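"The Planner Was Right and the Arm Was Late"
A conversation with Ingeborg Gerlach about timing, logs and patience
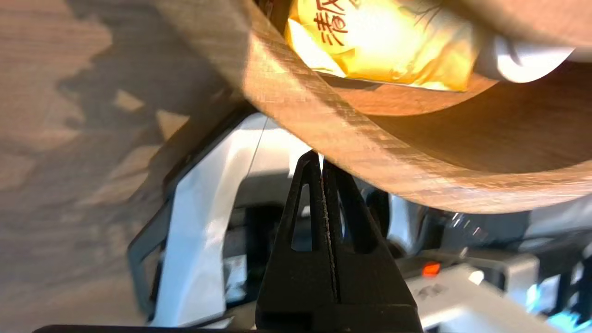

Ingeborg Gerlach writes the software that decides when an arm moves and when it should wait. She works at Zundolmont, in a group of five people, and before that she spent a long time with packaging machines at Gretham. I spoke with her on 2020-04-07 by telephone. She had her notes in front of her and twice she asked me to wait while she looked up a number.

I wanted to begin with perception, as most of our readers write to us about cameras. She preferred to begin with clocks.

"Every part of the system has its own idea of what time it is," she said. "The wrist camera puts a time on the picture. The joint controller puts a time on the position. If these two do not agree, then you take a good picture and you combine it with a wrong position, and you get an object which is in the wrong place. Then people say the detector is bad. In February we lost almost the whole month to this."

The case in February was a picking task. The arm should take small packets out of a container and put them down on a table. The planner found a path each time, the simulation was clean, and still the fingers closed too early or too far to the left. Her colleague Ottmar Wunderlich suspected the hand-eye calibration and repeated it on three mornings. It came out the same on all three.

"Ottmar was a little angry, and I understand him," she said. "He did very careful work and the work showed only that he was not the problem."

What helped was a simple tool. Sarahí Contreras, who looks after the logging, wrote a small program that draws two lines over each other: the position that the planner asked for and the position that the joints reported. She ran it over 1,647 recorded picks. In 798 of them the second line was late, and always by the same step.

"Not a little bit different each time. The same step," Ingeborg Gerlach said. "When an error is so regular, it is usually software. A mechanical thing would be more untidy."

The cause was a buffer between the planner and the controller. It was put in years ago to make the motion smoother, and it kept a few commands in waiting. When the computer was busy with images, the buffer became fuller. The planner believed its command was already carried out. I asked if they removed it.

"We wanted to. Gunther Heitmann said no, and he was right to say no. Without the buffer the arm moves like somebody who is walking down stairs in the dark. So we kept it, but now it must tell the planner how full it is. It is one extra number in the message. The change itself was 91 lines, and most of these are tests."

I asked how she decides what belongs in the planner and what belongs in the controller. This she found a difficult question, and she was silent for a moment.

"My rule is that the controller should be boring. It gets a target, it gets a speed limit, it gets a force limit, and it does this. If it cannot do it, it stops and says why. All the guessing should be higher up, where you can see it and write it down. At Gretham we had controllers that tried to be helpful. They corrected small things by themselves. Then two helpful parts correct the same error, and you have an error in the other direction."

On perception she has a modest opinion. A camera near the fingers sees very well what is close, she said, but it sees it from a bad angle, and the fingers are always in the view. Round containers are hard for her group because the wall curves away and the depth estimate becomes weak at the rim. Shiny wrapping is also hard. They now ask the detector for a place and also for how sure it is, and when it is not sure, the planner moves the wrist to a second view before it does anything else.

"This costs time, and there was a discussion about it. Kerstin Oltmanns made the schedule and she did not like the second view at all. I told her that a failed grasp costs more than a second look. She asked me to show it, so I had to show it. We did 200 picks with and 200 without. Now it is in the schedule."

Near the end I asked which tool she would recommend to a small team that is beginning. I expected the name of a planning library. She recommended replay: the possibility to take a recorded run and put it again through the new version of the software, with no arm switched on.

"You must record the raw messages, and you must record the version of the code with them. We forgot the version in our first recordings, so we keep them but we cannot use them for much. Please write that."

The next work of the group is the stopping behavior. At present the arm stops and then plans completely new from where it stands, even if only the last part of the path is blocked. Ottmar Wunderlich has a first version that keeps the good part. It still fails when the wrist is turned close to its limit, and she did not want to give me a date for it.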